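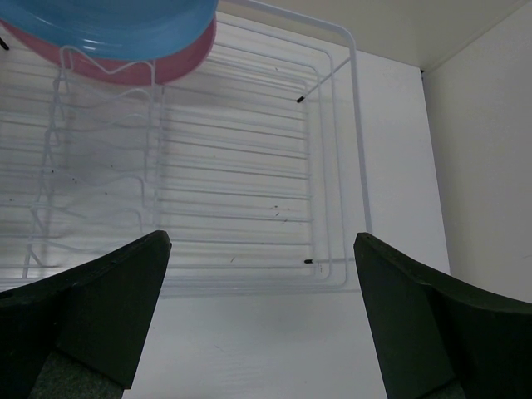 Two Fingers, Three Pads and a Dish Rack

The parallel gripper is the least glamorous part of a robot arm and the part most often bought on price. At Pacheco, a small integration shop that fits arms for commercial kitchens, Estrella Zamudio spent most of September comparing two of them on one job: taking a plate out of a wire rack and putting it back.

The candidates were the Zelberg two-finger unit, which is electric and force-controlled, and the Irkex, also electric but with a simpler driver that regulates motor current and leaves the force estimate to the user. Both were mounted on the same arm, with the same wrist camera and the same controller. Only the gripper and its pads changed between runs.

Plates are awkward for a parallel gripper. The rim is thin and curved, the glaze is slick, and in a rack the usable gap on either side is set by the dividers. When two plates lean together, as the blue and pink ones do here, the fingertips have to separate them before they can close. A thick fingertip hits wire. A thin one flexes.

"We started by treating it as a friction problem," Zamudio says. "Most of the failures were clearance."

Her protocol was plain. Each gripper made 800 attempts, split evenly between single plates and leaning pairs. A pick counted if the plate cleared the dividers and stayed in the grip for 30 seconds. Contact with the rack was logged separately, as a wire rack moves easily and every later pick depends on where it ends up.

On single plates the two units were close enough that Zamudio declines to rank them. On leaning pairs the Zelberg did better. Its controller reports contact early in the stroke, so the arm can stop, back off and shift sideways before the fingers load the second plate. The Irkex closes faster but sees contact later, and it took both plates more often than she liked.

Pads mattered more than she had expected. The textured rubber supplied with the Zelberg held well on dry glaze and poorly on wet. A softer silicone from Futby reversed that, but tore at the corners after repeated brushes against wire ends. The third option, a thin molded urethane, was second best in both conditions and lasted the whole test. It is now the shop's default.

The wrist camera caused its own trouble. White wire over a white counter gives a depth sensor little to work with, and the wavy dividers overlap when viewed from above. Bayu Goh, who wrote the perception code, stopped trying to reconstruct the wires. His software fits the visible arc of the rim, estimates the plate's tilt, and treats the whole divider section as a keep-out volume with slots in it. Black end caps, where a rack has them, serve as reference points for checking whether the rack has shifted.

"They're small, but the contrast is good," Goh says. "I'd rather have a cap than a marker sticker that comes off in the wash."

Cost goes the other way. The Irkex is around 2000 dollars cheaper with cabling, and its fingers come off with two screws. The Zelberg fingers take 6, under a cover. For a kitchen that handles one plate at a time, Zamudio would fit the Irkex and spend the difference on spare pads. For mixed racks she specifies the Zelberg.

Bowls are next, on the same counter, with longer fingers for both units.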